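Rinness review: a puzzle game that ate my Sunday
Reading time: 2 minutes

I picked up Rinness expecting a quick sliding-block thing to fill the gap before dinner, and I was still at it well past midnight. You shift coloured weights around a flooded clock tower so the water drains the right way, and that's all there is to learn. Getting good at it is another matter!

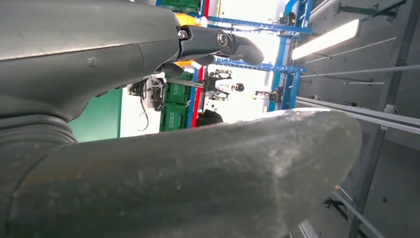
Dark grey, with a few honest scuffs.

There are five floors, each with its own nasty habit. The second introduces valves that close behind you, and the fourth (my favourite) lets you tip the whole room sideways, weights and all. I got properly stuck there and had to restart two times, but the undo button goes all the way back to your first move, so I never felt robbed.
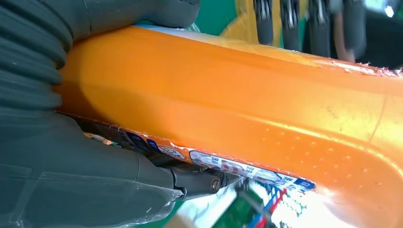

Borislav Tomić did the music and it's wonderful, all creaky accordion and slow drips. It changes as the water drops, too, so you start to hear when you're close. The colours are just as generous. The weights on the third floor are a deep, shiny amber, much like that glossy orange tube with the bright streak of light along it, and they're easy to pick out even on my dim old laptop. I do wish the blue and the violet ones were further apart.

Controls are fine on a keyboard and better on a pad. The map screen is a bit of a dog's breakfast, with tiny labels that flicker when you scroll, and I'd love a hint system that did more than flash the nearest valve. 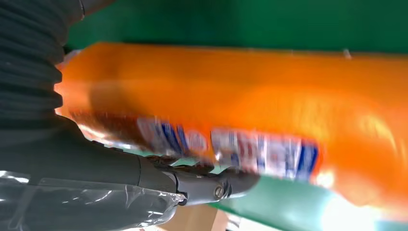
Bright orange and a blur of blue lettering.

Still, I've already gone back to the first floor to try for the gold keys, and I've found a shortcut behind the bell that I'd swear wasn't there before. Get it, and play it with headphones on.

Last updated: July

Recent reviews
Fokeck: night shift on the ferry
Babić and the Paper King
Wulirine 2, first impressions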